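Wrist camera policy scores worse on a wicker basket than on a plastic tub – method or data?

Rarkis
I am repeating the Sleiman ablation: same policy, same 448 demonstrations, overhead view removed, wrist view kept. Success on the plain tub is 91 per cent. With a wicker basket the policy closes early and I lose most trials. Input frames are like the one below. 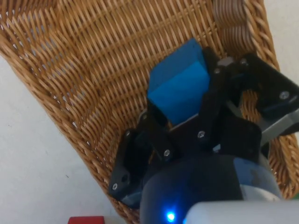

Wrist view, blue block between the fingers, basket trial.

Is this a known effect of the method, or do I need more basket data?

Lindville
Known, at least in our lab. The weave changes direction where the wall slopes to the floor, and a small encoder seems to read that as motion of the gripper. We did three things: random crops, brightness jitter, and training on 705 demonstrations with mixed containers. The gap closed to within noise. Crops alone did very little – don't stop there.

Check also that your action chunks are the same length in both conditions. Ours were not, and we lost a month to it.

Pikanska
Put the overhead camera back. Works for me.

Lindville
That removes the ablation, so it does not answer what was asked.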